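Washing and keeping a quilted tablecloth

In my family we use quilted cloths on the table in all seasons, and for many years I washed them in a wrong way. They came out with hard lumps inside, and the stripes were pulled to one side. Now I wash them so, and they stay flat.

Before washing

Shake the cloth outside, over the balcony or in the yard. Crumbs like to sit in the seams, so go along the seams with a soft dry brush. If there is candle wax, put the cloth in the freezer for one hour and break the wax off with a spoon.

Look also at the stitches. A thread which is a little open before washing will be very open after it. I close it by hand with three or four small stitches.

Stains

Coffee and tea: cold water first, then a drop of dish soap, and leave it for 9 minutes. Don't rub in circles. Press with a white towel and lift.

Fat: potato starch, overnight. Brush it away in the morning.

Fruit juice: pour a little white vinegar mixed with the same quantity of water. Try it first on a corner, especially if the cloth is dark.

Washing

Use the gentle program with cool water and a slow spin. My machine goes up to 1,000 turns and for quilting this is too much, I choose the lowest it has. Take half of the powder you usually take. No softener, it makes the filling heavy and the cotton doesn't drink spilled water anymore.

Drying

Lay it over two lines, so that the weight is divided. Pull the edge softly with both hands while it is damp. In July mine is dry by lunch, in winter it needs a whole day near the window. 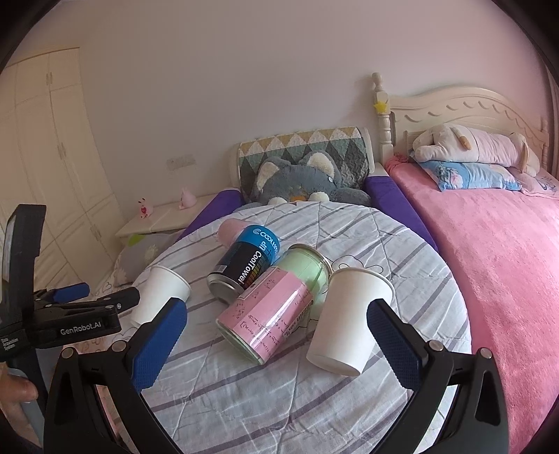
Can I iron a quilted cloth?

Only from the back side, with a warm iron and a thin towel between. Put the iron down and lift it again, don't push it, or the filling will move to the seams.

For storing, roll the cloth on a cardboard tube with the good side out. Folds that stay all winter are difficult to remove.

Lenka Šimek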